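프레카드(Prekard) 폐전산장비 분해 작업 실무회의 회의록

일시: 2022년 4월 2일 10:00
장소: 프레카드 2작업동 회의실
참석: 분해공정 담당, 자재분류 담당, 안전 담당, 비둠(Vidum) 측 실무자
기록: 자재분류 담당

1. 전차 회의 조치사항 확인
가. 케이스 나사 분리 보관함 교체: 완료.
나. 드라이브 반출대장 양식 변경: 비둠 검토 의견 미접수. 다음 회의로 이월.

2. 물량 현황
데스크톱 본체 입고 누계는 2,671대, 분해 완료는 2,141대로 보고됨. 분해 완료분 가운데 348대는 메모리 모듈 장착 여부가 대장에 기재되지 않음. 해당 본체의 기판은 아완(Awan) 창고에 별도 적치되어 있으므로 현물 대조로 보완하기로 함. 나머지 대장은 수정 없이 확정함.

3. 타워형 본체 분해 순서
현행 순서는 측면 패널, 드라이브, 확장 카드, 메모리, 전원공급장치, 메인보드 순임. 분해공정 담당은 전원공급장치를 확장 카드보다 먼저 분리하는 안을 제시함. 케이블 묶음이 먼저 정리되어 기판 쪽 작업 공간이 넓어진다는 의견임. 비둠 측은 기종별로 전원공급장치 고정 방식이 달라 순서를 일괄 변경하기 어렵다고 회신함.
논의 대상은 본체를 눕힌 상태에서 측면 패널을 제거한 타워형으로 한정함.

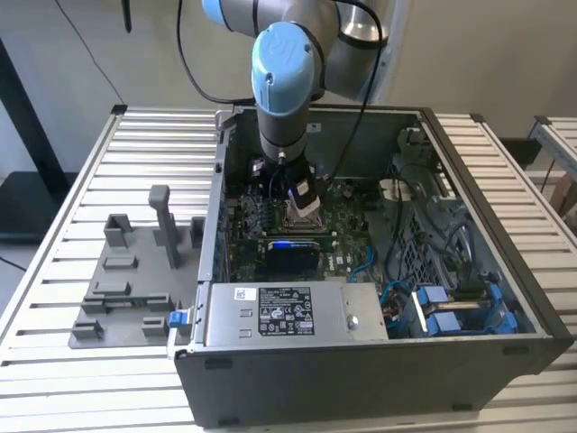 그림 1. 측면 패널을 제거한 타워형 본체 내부(DELL 표기 메인보드, 앞쪽 은색 전원공급장치)

그림 1과 같은 배치에서는 확장 카드와 메모리 슬롯이 근접해 있으므로 카드를 먼저 분리하는 현행 순서를 유지함. SATA 케이블은 커넥터를 잡고 분리하며 선을 당기지 않음. 파란색 플라스틱 드라이브 캐디는 금속류와 구분하여 플라스틱 상자에 투입함. 캐디에 드라이브가 남아 있는지는 투입 전에 확인함.
결정: 작업지침서의 순서는 변경하지 않음. 케이블 분리 항목만 문구를 추가함.

4. 분류 기준
가. 전원공급장치는 개봉하지 않고 통째로 반출함. 라벨은 제거하지 않음.
나. 확장 카드는 브라켓이 붙은 상태로 기판류에 포함함. 자재분류 담당이 브라켓 분리를 제안하였으나 브라니도라(Branidora) 인수 기준에 해당 구분이 없어 보류함.
다. 천공 금속판은 철재로 분류함. 재질이 불분명한 경우 자석으로 판별함.

5. 안전
전원 코드는 본체를 작업대에 올리기 전에 분리함. 절단면이 있는 케이스 취급 시 내절단 장갑을 착용함. 소화기 점검표는 작업동 출입구 쪽으로 옮겨 부착함.

6. 조치사항
- 미기재분 현물 대조: 자재분류 담당, 4월 중
- 작업지침서 케이블 항목 개정: 분해공정 담당
- 드라이브 반출대장 검토 의견 회신: 비둠
- 브라켓 분리 시 인수 가능 여부 문의: 자재분류 담당

차기 회의 일정은 현물 대조 완료 후 별도 통지함.
11시 20분 폐회.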